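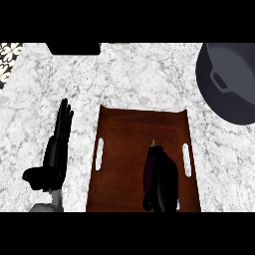 Kiltanetti Kitchen Words

Hi! I'm Aisling Ó Conaill and this is my list of cooking words, the ones my family and neighbors in Kiltanetti use at the stove (plus plenty I picked up from old recipe cards). There are 578 entries so far, and I keep adding more whenever somebody's aunt calls me back.

What's in it

One file, words.csv, with four columns: word, meaning, who_said_it and notes. The notes column is a mess and I love it. Some rows have a whole recipe in there, some just say "ask Dymphna again."

Spelling

I wrote things down the way I heard them, so the same word can show up two or three times. Ciarán Daly merged 30 of the worst repeats in October and I haven't touched the rest. If you need clean data, sort by meaning first and you'll spot most of them.

Known problems

Vegetables are well covered, baking is thin, and fish is close to nothing (sorry!). Commas inside the notes are quoted, but older spreadsheet programs still trip on them.

Using it

Go ahead and use it for anything you like, just keep the names in who_said_it with the words. Kwabena Agbenyega made a lovely printable version, which lives in the print folder. New words can go in an issue, one per issue please, with the name of whoever said it.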